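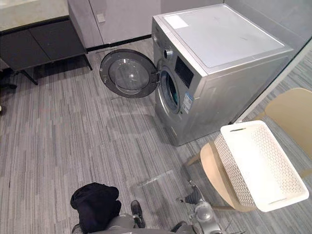 Laundry Room at Runine House: Progress Report to the Plenderari Fund, October

Dear friends at Plenderari,

Thank you again for your patience while we got ourselves settled, and for the kind note you sent with the second payment. I promised a proper account of the laundry room once we had a month of washing behind us, so please forgive me if I go on a bit!

As you know, your grant of $2000 was meant to give our residents a place to do their own washing on site, without the bus trip over to Flores. We have spent $644 of it so far, mostly on the water line and the drain, which took longer than we hoped (the first plumber wanted to come in through the Urnar Street side, and that would have meant digging up the path). The machine is a silver front loader, and the residents have taken to it very well. We kept the striped carpet for now, and there is a chair beside the washer where a basket can sit at a good height while you load, a small thing that people with bad backs mention to me more than anything else.

We have been running short evening sessions for anyone who has never used a front loader, six people at a time, and we have held four of them. We go slowly. We start with sorting, and we always do one batch of darks, navy and black together, because that is the pile most people worry about.

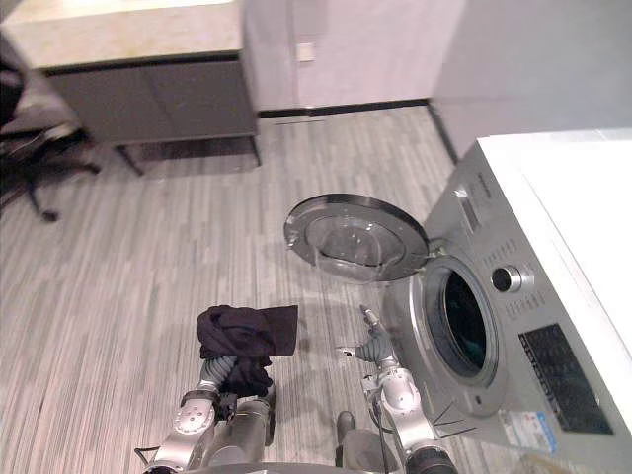

After that comes loading, one piece at a time, with a look around the rubber seal for stray socks before the door is closed. The knob and the buttons get a good long talk of their own. Several residents asked for the settings in larger print, so I am making a card to go on the wall, and I would love to send you a copy when it is done.

Still to come are a drying rack, a shelf for detergent and a sign-up sheet that people will really use (the first one went missing, pen and all). I expect to have prices for the rack and the shelf in my next letter.

With warm thanks from all of us,

Yaqin Pan
Resident Services, Runine House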